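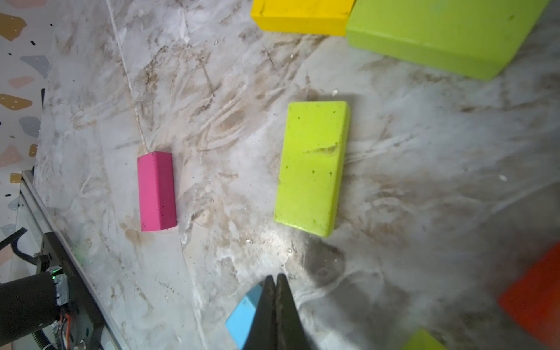

Blocs de construction colorés Omorico - le lot familial

Réf. 1890 - 48 pièces - prix boutique : 40 €

Bon, je vais être franche, j'ai mis du temps à me décider pour ces blocs. On en vend déjà deux autres séries à la boutique, et je me disais qu'une troisième, ça ferait beaucoup de rayonnage pour pas grand-chose. Et puis Ramesh Pandey, qui s'occupe de nos commandes chez Rostmont, m'en a glissé un lot dans un carton, et mes enfants ont mis la main dessus avant moi. Je ne l'ai revu que le dimanche... enfin, disons bien plus tard !

Ce que j'aime en premier, c'est les couleurs. Du rose magenta bien vif, un vert citron qui claque, du jaune, un orange qui tire sur le rouge, un bleu clair plus doux. Ça se repère de loin sur un plan de travail (et même sous un canapé, je vous assure). Le vert est ma couleur préférée, et tant mieux, il y en a plusieurs dans le lot.

Les formats

Les blocs sont rectangulaires, mais ils n'ont pas tous la même largeur. Vous avez des modèles fins, comme le rose, et des modèles larges, comme le vert, qui fait à peu près le double. Les fins servent de piliers ou de barrières, les larges font de très bons planchers et de très bons toits. Ma fille s'en sert surtout comme lits pour ses figurines, chacun son truc.

Petit conseil : commencez par trier par largeur avant de trier par couleur. On voit tout de suite ce qu'on a pour la base et on évite de démonter la tour au troisième étage parce qu'il manque un bloc large.

L'aspect de surface

On me pose souvent la question, alors autant le dire tout de suite : les faces ne sont pas parfaitement lisses. Sur les verts, on trouve des petits creux et des petits trous, parfois une légère trace en travers. Sur le rose, quelques petits points foncés. Si vous cherchez un objet impeccable pour une étagère de salon, passez votre chemin. Moi j'aime bien, chaque bloc a sa tête, et au bout d'une semaine de jeu on n'y pense plus du tout.

Imelda Tolentino, une cliente de longue date, m'a renvoyé un bloc qu'elle trouvait trop marqué. Je le lui ai échangé sans discuter. Écrivez-moi, on s'arrange toujours.

Où jouer avec

Chez nous, c'est sur le plan effet marbre, celui avec les veines grises et beiges, contre le mur à motif terrazzo. Un sol dur et plat fait très bien l'affaire aussi. Sur un tapis épais, par contre, les tours penchent et tout le monde râle.

Idées pour démarrer :

- Le pont : deux fins debout, un large posé dessus
- La rue : des blocs alignés avec un grand espace au milieu pour faire passer les voitures
- Le mur mitoyen : un jaune collé contre un vert, puis on continue
- Le chemin : on pose les blocs à plat, un pas sur deux, et une figurine saute de l'un à l'autre

Rangement

Le lot arrive dans un carton simple, sans compartiments. Je vends à côté le sac à cordon Eskola (réf. 345), il contient toutes les pièces et il se ferme en deux secondes. La boîte Pitell marche aussi, mais il faut empiler proprement, et chez moi ça n'arrive jamais.

Entretien

Un chiffon à peine humide, on essuie, on laisse sécher à l'air. Pas de lave-vaisselle, pas de trempage.

Commande et retrait

Envoi sous 48 heures, ou retrait à la boutique auprès de Bình Lã. Pour une école ou une crèche, demandez-moi un devis à part, je fais un prix dès le deuxième lot.

Fiche mise à jour le 13 août 2022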